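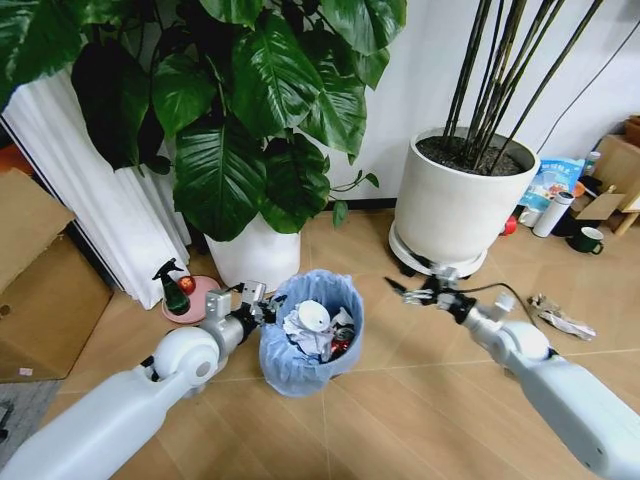

Tips for teaching the trash pickup by remote control

These notes are from our practice room. I wrote them for people who already know the buttons but still lose many takes.

Put a bag in the bin before anything else, and fold it well over the rim. A bag that is only pushed inside will slide down when the fingers touch it.

Keep one gripper near the rim and do the picking with the other. If both arms go to the floor together, you will watch one and forget the other.

Open the fingers before you come down – not when you are already at the paper. The arm copies your late decisions too.

Tissue is easy, so please do not practice only tissue. Foil wrappers are harder, and a small lid flat on the tiles or wood is the hardest for me. Take it by the edge and go slowly.
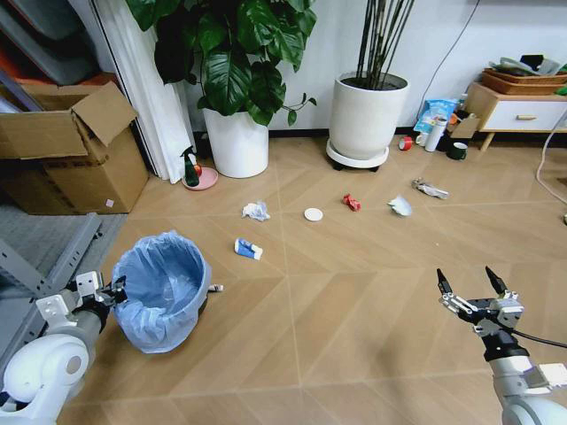 Change the places of the trash after every take. Yae Uchida, who taught me, throws it with her eyes closed. I move each piece by hand and it works also.

When you miss a piece, try again up to two times in the same take. A small correction is useful to keep. After that, stop and delete.

Look where the cable goes before you turn the wrist. On the Lenz controller I also set the speed to 2, and I rest my hands every 3 takes.

Empty the bin when the paper reaches the rim – new pieces roll off the top.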